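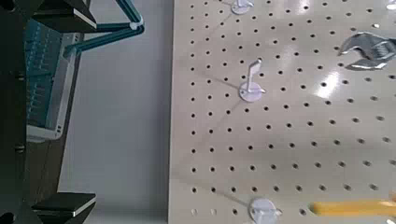 Hanging things up: a few tips for the garage wall

Sort before you drill. Lay every tool on the floor on a Saturday morning and admit how many tape measures you own. Most of them went missing for years and came home together.

Leave a gap behind the board. Hooks need half an inch to swing in, and a panel screwed flat to drywall is just expensive wallpaper with holes.

Find the studs. Drywall anchors are fine for a calendar. They are less fine for a sledgehammer, as the hood of my car will confirm.

Put the heavy stuff low and the daily stuff at chest height. The top row is for things you were given as gifts.

Trace around each tool with a marker if you like. It looks very organized and shows visitors exactly which 56 things your family has borrowed.

Hooks that fall out every time you grab the pliers can be held with a dab of hot glue. It peels off later, mostly.

Small screws go in jars with lids. I once swept up some 200 from under the dryer and am still finding them with my socks.

Wipe the board down in November, before the cold makes you stop caring.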